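Colour contrast

Colour contrast is the difference in colour or brightness that lets one thing be told apart from whatever lies beside or behind it. It is one of the oldest concerns of painters, dyers and sign makers, and one of the most rewarding to look into, because so much of it can be tested at home with scraps of paper and a sunny window. The subject covers contrast of hue (red against green), of lightness (cream against navy) and of strength (a vivid orange against a dull one). Most things we look at mix all three.

Contents
1 Lightness and hue
2 Simultaneous contrast
3 Afterimages
4 In gardens and towns
5 In games and sport
6 Reading and signs
7 See also

Lightness and hue

People often talk about contrast as if it were all a matter of hue, but lightness does most of the heavy lifting. A bright red and a mid green can look wildly different side by side, yet turn into nearly the same grey in a black-and-white photograph. Yellow and white have the opposite trouble: the hues differ, the lightness barely does, and yellow lettering on a white wall is miserable to read from across a street. Painters check for this by squinting, which blurs fine detail and leaves the broad pattern of lights and darks.

Grey has a special place here. It has no hue of its own to compete, so even a modest patch of colour stands out on it, and many painters tone their canvas or mix their colours on a grey surface.
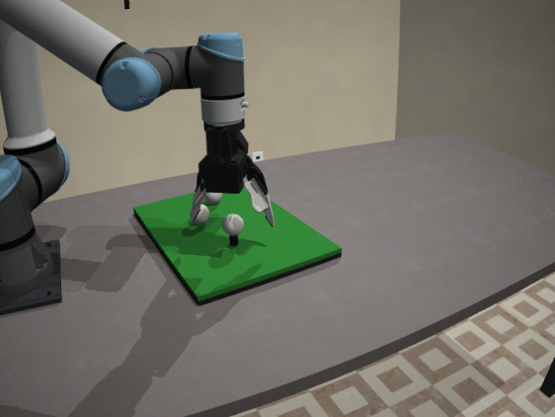

A square green mat on a grey table. Computer rendering.

Simultaneous contrast

Put the same grey paper on a black card and on a white card, and it will seem lighter on the black. Put it on a strong green and it may take on a faint pinkish cast. The effect is called simultaneous contrast, and it is wonderful fun to show to children, who will usually insist that the papers have been swapped!

Textile workers ran into it long before it was well explained. Black yarn could look weak and brownish when woven next to deep blue, and dyers were blamed for poor dye when the real cause was the neighbouring thread. The sample books of the Zein weaving mill in Lorkby record the same puzzle. Book 357 holds a run of grey wools stitched onto coloured backing cloth, each with a pencilled note on how the grey appeared. Yara Chamoun, who catalogued the books, found that the notes grew more confident as they went along, and that by the last pages the mill was choosing its greys by the backing and correcting for it in the dye bath.

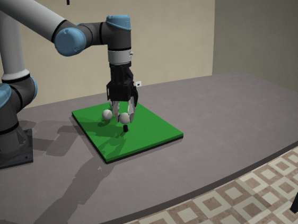 Strong effects need a fairly large surround and a fairly small centre. When stripes become very fine the result can flip, and the colours seem to spread into each other. Knitters know this well from flecked yarns, where two bright strands can blend into something surprisingly muddy at arm's length.

Afterimages

Stare at a red dot for half a minute, then look at a blank wall, and a bluish-green dot will float there. The eye has become less responsive to the first colour and briefly favours its opposite. One popular account of operating theatres holds that green cloth was taken up partly to spare surgeons the ghostly patches that followed long looks at red and then at white sheets.

In gardens and towns

Gardeners get to play with contrast on a grand scale. White flowers hold their own at dusk, when reds sink into the dark and blues seem to glow. The Kukano gardens at Lorkby were planted to make the most of this, with 600 white foxgloves set against a clipped yew hedge, and June evenings are the time to see them.

In games and sport

Games are full of good contrast choices. Billiard cloth is traditionally green, tennis balls went yellow so they would show up better on colour television, and cricket uses a white ball under lights with coloured clothing. The board game Grotivo changed its pale wooden counters to dark blue in its edition of 28 March 2019, after players complained of losing them on the cream squares.

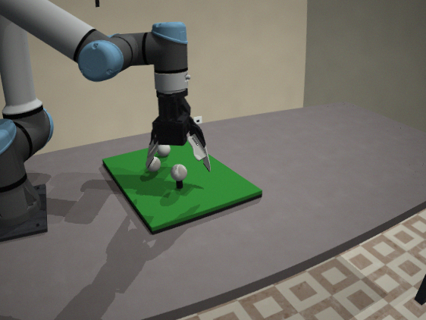
White balls on a green square board, where hue and lightness both set them apart.

Reading and signs

Dark text on a light ground, or the reverse, remains the safest choice for reading. Colour pairs alone are risky, as many people find some reds and greens hard to separate. A good sign differs in lightness first and can then be as cheerful as its maker likes.

See also
Afterimage
Camouflage
Colour wheel
Dyeing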